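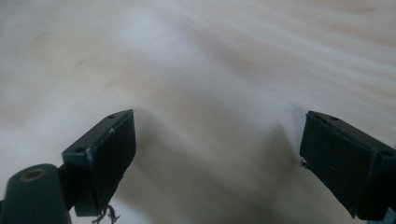

Figure 4. A pale wooden surface with long, wavy grain.

3.2 Finish wear and household cleaning

The second part of the study looked at how people clean light-colored wooden tables at home and how this relates to the condition of the finish. Earlier work on furniture coatings has mostly used machine abrasion and fixed doses of water, alcohol, or coffee. These tests are useful for comparing products, but they say little about a table that is wiped three times a day by different people using whatever is under the sink.

We sent a questionnaire to 200 households in the towns of Lokby and Dendero. All of them had owned a table with a clear oil or a water-based lacquer for at least one year. The questions covered cleaning products, type of cloth, how often the table was wiped, whether it had been refinished, and whether the owner had received care instructions at the time of purchase. Respondents also rated the surface in three zones: the middle, the edges, and the places where people sit. The rating scale ran from 1 (no visible change) to 4 (bare or gray wood).

Ratings by owners are open to bias. To check them, Maya Karam and Najwa Qaisi visited a subset of the homes and scored the same zones without seeing the questionnaire. Their scores were close to those of the owners for the middle of the table. At the edges the owners tended to give better ratings than the visitors did, and the gap was largest on oiled tables. We think this is partly a matter of light. Wear on an edge is easy to miss from above and shows up when the surface is viewed at a low angle toward a window.

Pale woods raise a further problem. On a dark stained top, a worn patch is lighter than its surroundings and stands out early. On a creamy or beige top such as the one in Figure 4, the natural bands in the grain already vary from nearly white to tan, and a small loss of finish can be taken for part of the pattern. Several owners told us they had noticed a change only after a spill left a mark that would not wipe off. For this reason we added a water-drop test to the home visits. A single drop was placed in each zone, left for a set time, and blotted, and the visitor recorded whether the wood had darkened.

The water-drop results followed the type of cleaner more closely than the frequency of wiping. Tables cleaned with a damp cloth and mild soap held up well even in homes where they were wiped after every meal. Tables cleaned with all-purpose spray darkened more often in the seating zones, and this was true of both finishes. Scouring pads were rarely mentioned, but where they were used the edges were in poor condition. We found no clear effect of cloth type once the cleaner was taken into account.

Care instructions made less difference than expected. Most owners who had received a leaflet could not say where it was, and a few remembered advice that the leaflet did not contain. Jaber and Rawashdeh reported a similar pattern for oiled kitchen counters in their survey for the Fakhoury workshop, where customers remembered being told to re-oil but not how often. In our group, owners who had been shown how to apply oil in the store were more likely to have done it at home.

Two limits should be noted. The age of the tables was reported from memory, and we had no way to confirm it in most homes. We also did not separate species. Owners often described their tables simply as "light wood," and the visitors could not always identify the species under an intact finish. The Skaller abrasion series, described in Section 4, was designed with this in mind and uses boards of known species taken through 2000 wiping cycles, with water-drop readings every 200 cycles.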